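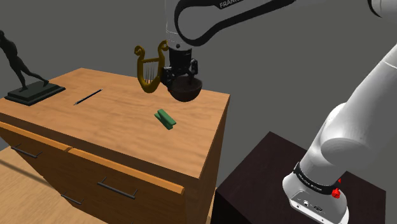

Products Downloads Support Contact

Search products... Go

Products > Simulation > Scene packs > Stisance Household

Stisance Household, scene pack for robot arm simulation

Please read before you use version 14: grip fault with thin rims

Stisance Household is a pack of furniture and small objects for teams who test pick and place tasks in simulation before they go to the real arm. It is made by Prelirley. The pack has 186 objects, among them bowls, statues, pencils, desk things and some musical instruments, and they can be placed on tables, shelves and chests of drawers.

On May 13, 2020 we stopped the sale of version 14 because of a fault. The sale is open again with version 14.2, and customers of the older one receive the new one without cost. We leave the explanation on this page so that every user can check if his own results are touched by it.

What was wrong

When a gripper with two fingers takes a bowl by the rim, the simulation must calculate the force on each side of the wall. In version 14 the inner side of the wall was missing from the collision shape of the bowls. The bowl looked correct on the screen and it did not fall. But the force was reported for one finger only, and the value was too low. A controller which follows this value will continue to close, and in the simulation nothing bad happens from it.

On a real arm it is different. At Jernard, a customer who prepares table clearing tasks, a program trained with our scenes was moved to the test cell in April. The program lifted a ceramic bowl by the rim, closed more and more during the transfer, and the rim broke at the moment when the arm was above the furniture. The pieces went over the protection screen, which was a low one. Eusebio Rivadeneyra was standing outside of the marked area and had a small cut on the hand. He stopped the cell with the emergency button, and the button worked as it should.

The same team sent us their logs the next morning. Soudabeh Ranjbar from our side repeated the task in simulation 2,028 times with the bowl and a pencil, and compared the finger forces. The pencil was always correct. The bowl was wrong every time the grip was on the rim, and correct when the bowl was taken from outside with both fingers.

Which objects are affected

- All bowls and cups with an open top, over 40 objects
- The two flower pots of the Flores set, if you have bought it separately
- No solid objects. Statues, pencils and boxes are fine
- The furniture is fine, also the handles of the drawers

There was a second, smaller fault in the same version. Objects with no fixed start height could appear in the air and stay there until something touched them. Efraín Quispe found it while he was looking for the first one. It has no effect on the force, but it can disturb the planning of the path, so it is corrected too.

What we ask you to do

1. Install version 14.2. The version number is shown in the file stisance_info.txt.
2. Delete the stored collision shapes from your project folder. If they stay there, the program will load the old shapes and you will not get a warning.
3. Run again every training in which a rim was gripped. Results with outside grips can be kept.
4. Do not move an old program to a real arm with glass or ceramic. If you must try it, use a plastic bowl, set the force limit in the arm controller itself, and keep all people behind a full height screen.

Point 4 is important to us. A limit inside the simulation is not a safety function - not in version 14 and also not in 14.2. The limit of the real arm must be set and tested by the person who is responsible for the cell.

What is new in the pack

Each open object now has a wall with two sides, and the wall thickness can be changed in the object file. A check at the start of the scene compares the force of both fingers and writes a line in the log if one of them is missing. The check makes the start of a scene a little slower. It can be switched off, but we do not recommend it.

Yvonne Lambert has rewritten the chapter about gripping in the manual. The old manual had an example with a rim grip and no force limit, and this example is removed.

Not corrected yet

Very thin walls can still shake when the arm moves fast. Eliécer Mosquera is working on this. Until the next version, please use a lower speed with wine glasses, or leave them out of the scene.

Questions about an incident with a real arm go first to the support desk. Please attach the log of the controller and the name of the scene file.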